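Skunditz Signs Off on Its First Laundry Robots, and the Shopping List Is the Fun Part

9 Mar 2025

Skunditz, the linen and workwear service that has been washing other people's towels from the same two-story building for decades, has approved the money for its first robotic laundry handlers. The plan covers nine arms, bought in two rounds, and it has the people on the wash floor more excited than they expected to be about a spreadsheet.

The first round pays for two arms and everything that has to go around them. The second round, for the other seven, gets released only after the first pair has worked through 400 full loads on the small-item line. If the count stalls, the rest of the money stays put until the following budget year.

Firdevs Kocabaş, who runs planning and equipment at Skunditz, spent most of the winter building the case. She is quick to say that the arms were the easy part to price. What took the time was everything else: grippers, spare fingers, floor anchors, safety mats, extra outlets, and the hours of staff time needed to get the first pair up and running.

"I had a line for robots and a line for installation, and I thought I was done," Kocabaş said. "Then I walked the floor with the electrician and came back with two more pages. I loved it, to be fair. It was the first time I felt like we were planning a real room."

The two pages made a difference. In the approved version, the share set aside for the arms themselves is smaller than the share for fitting out the space and training, and there is a separate pot for parts that wear. Fingertips are at the top of that list. Each arm will be ordered with a full spare set, and the company wants a price for replacements locked in before it signs anything.

Two suppliers are still in the running. Rotura is offering a lighter arm with a two-finger gripper and a purchase price that includes the first year of service. Dulis has gone with a lease, with service folded into the monthly payment and the option to buy at the end. Both have been asked to quote on the same job, written out in plain language: open the door, empty the drum, put the contents in a basket, close the door, and do the whole thing again in the other direction.

That job description sounds short. It grew out of a list of 106 separate tasks that the floor staff wrote down over several shifts, everything from pulling a stuck sock out of a door seal to turning a basket so the handle faces the right way. The planning team grouped them, crossed out the ones no machine on the market could be expected to do yet, and priced what was left.

Small loads come first for a good reason. The big tunnel washers at the back of the building already run with very little handling. The household-size machines near the front are a different story. They take the specialty orders, such as daycare bedding, soft toys, costume pieces and anything with a note pinned to it, and every one of those loads is put in and taken out by hand. It is slow work with a lot of bending, and it is the work the staff asked to have looked at.

Trial work is already going on at Fallahi, the test space Skunditz is using to compare equipment before it buys. The setup is kept plain on purpose: front-loading washer, laundry baskets, ordinary wall outlets. Kocabaş wanted the robots tried on the kind of corner they would really get, and she says the visits have changed the budget more than any brochure did.

Power is one example. The early draft assumed the arms could share the circuits the small washers use now. After a morning at the test space the team added new outlets for every station, along with covered channels to keep cords off the floor. It was not a cheap change, and it went through without a single question.

Baskets are another. Skunditz owns several kinds, collected over the years, and no two suppliers grip them the same way. The company will now buy 100 matching baskets with the first round, so that the arms and the people are all working with one shape. Staff got to pick the model. The winner has openings in the sides that are easy to get a hand through, and the vote was not close.

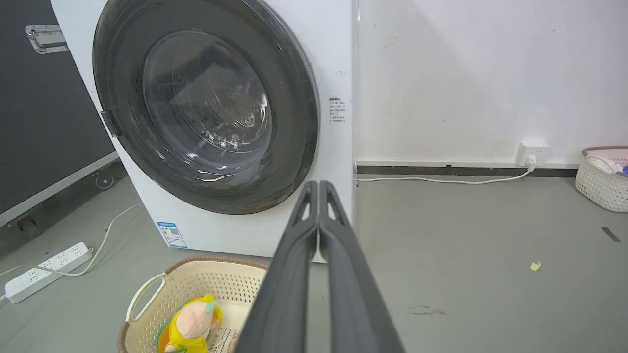 Gripper fingers point toward the front-loader during trial work at Fallahi, with a plush toy in the near basket.

Soft toys have become a favorite test item for everyone involved. They are floppy, they come in every shape, and they matter a great deal to the customers who send them in. Towels are more forgiving. The scoring sheet gives extra weight to oddly shaped items, and both suppliers have been told so.

No jobs are being cut under the plan. The money for the second round depends partly on the current crew moving into new roles, including two station leads who will look after the arms and keep the load counts. Training for those roles is paid for in round one, and the sign-up sheet filled quickly enough that a second one had to be printed.

"People were asking me when they could try it before I had a date to give them," Kocabaş said. "One of our longest-serving folks wants to be the one who teaches it towels. I wrote that down."

A few things are still open. The team has not settled whether the arms should be fixed in place or mounted on wheeled bases, which would cost more up front but let one arm cover several washers. Insurance is waiting on that answer. So is the floor plan, which currently exists in two versions taped side by side in the break room, with comments in pen all over both of them.

Final quotes from Rotura and Dulis are due before the end of March. Staff who want to see the trials in person can add their names to the list outside the planning office, and rides to the test space leave from the loading dock.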